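# Häufige Fragen zum Marmorboden

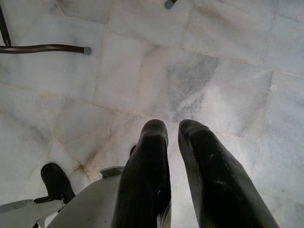 *Foto: Tundari, Prundport*

Stand: 25. August 2018

**Was für ein Boden liegt in den Räumen in Prundport?**
Es sind grosse, quadratische Fliesen aus Marmor, in Weiss und Hellgrau, mit einer weichen grauen Äderung. Die Fugen sind beige.

**Ist der dunkelgraue Fleck ein Fehler vom Stein?**
Auf dem Foto sieht man eine Fliese mit einer grossen, wolkigen Stelle. Graue Wolken gibt es in Marmor auch von Natur. Ob es eine solche ist oder eine Verschmutzung, kann man von einem Bild nicht sicher sagen. Bitte zuerst mit klarem Wasser wischen und trocknen lassen.

**Und der braune Streifen an der Fuge?**
Er hat eine Farbe wie Rost. Solche Flecken können von Metall kommen, zum Beispiel von Stuhlbeinen oder einer Dose, oder von Eisen in dem Stein selbst. Bitte keinen Rostlöser aus der Küche nehmen – die Säure macht den Marmor matt.

**Womit darf ich wischen?**
Mit Nistetora, unserer neutralen Steinseife. Man gibt 2 Kappen in einen Eimer mit lauwarmem Wasser und wischt mit einem gut ausgedrückten Tuch. Die Flasche hat 500 ml.

**Darf ich Essig oder Zitrone benutzen?**
Nein, auch nicht verdünnt.

**Was ist mit Ren?**
Ren ist die Paste für tiefe Flecken. Sie bleibt zwei Stunden auf der Stelle und wird dann mit Wasser abgenommen. Probieren Sie sie vorher in einer Ecke, die man nicht sieht.

**Wann wird der Boden neu imprägniert?**
Immer im Mai. Danach soll man zwei Tage lang keine Teppiche auf den Boden legen – Möbel mit Filz sind erlaubt.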